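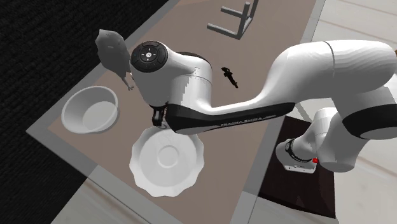

Singing for the fun of it: Urmila Dixit on the Gredthorpe choir

Urmila Dixit had never run anything bigger than a birthday party when she put a notice in the library window asking if anyone wanted to sing. She was hoping for a handful of people. On the first night 35 turned up, and they had to borrow chairs from the dance class next door!

"I had photocopied 16 song sheets," she says, laughing. "So everybody shared, and that turned out to be the best thing that could have happened. You can't be shy with a person when your heads are bumping over the same page."

There are no auditions at Gredthorpe, and you don't need to read music. Urmila teaches every part by ear, line by line, and she is wonderful to watch - all elbows and eyebrows, singing the alto line while she points at the basses. The songs come from all over. When I visited they were learning a boat song that Tahsin Saha had from his grandmother, and the low part made the floor hum.
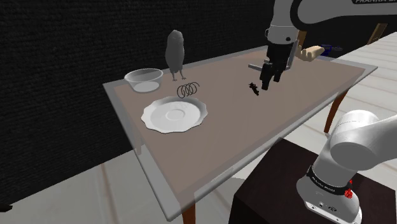

The oldest member is 92 and sings tenor. "He told me he was thrown out of his school choir for growling," Urmila says. "I said, growl away, we're short of low notes." He hasn't missed a practice yet.

I asked her what she would say to somebody who thinks they can't sing. She has clearly been asked before, but she lit up anyway. "I'd ask who told them so. There's almost always a teacher or a big brother in the story. Then I'd put them next to Yuxi Zeng, who is loud and nearly always right, and let them lean on her for a few weeks."

The January concert drew more than 400 people, and the encore had to be sung twice. Next up is a set of rounds, with the audience taking one of the parts. Urmila is still choosing which one to give them.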